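Bench Technician, Two-Arm Cell (part-time, Clirnovwood)

We're a small, friendly shop looking for a patient pair of hands to look after our two-arm cell at the Olvera Street bench, and yes, we'll happily train the right person!

Most of the upkeep is at the grippers: checking the ribbed orange finger pads, snugging the screws, wiping things down. 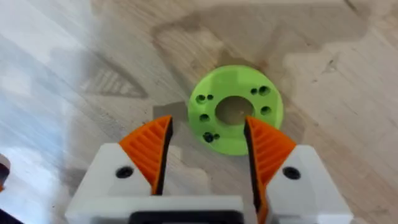
Fingers open over a printed green disc.

You'd also keep the cables clear of the joints and make sure both arms can reach the middle of the table without quarreling over it, a job that rewards somebody who likes to fuss.
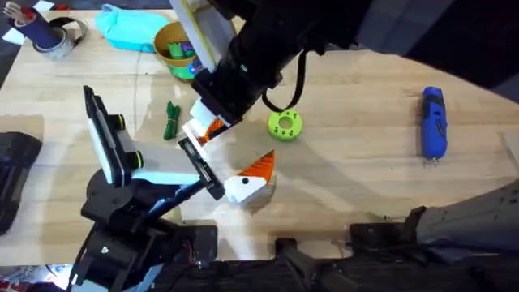

Hours and pay

Mornings from June, 27 dollars an hour, with a paid trial shift before either of us decides anything. Bring your own mug.

To apply, write a few lines to Shireen Khumalo about something you've repaired, however humble (toasters count).

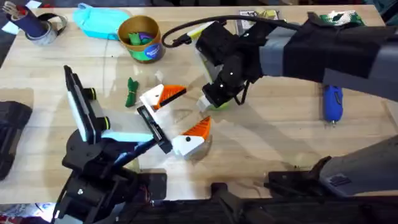

Gerrit Xaba adds that he would take a careful beginner over a hurried expert, and that he's glad to show anyone how the pads come off.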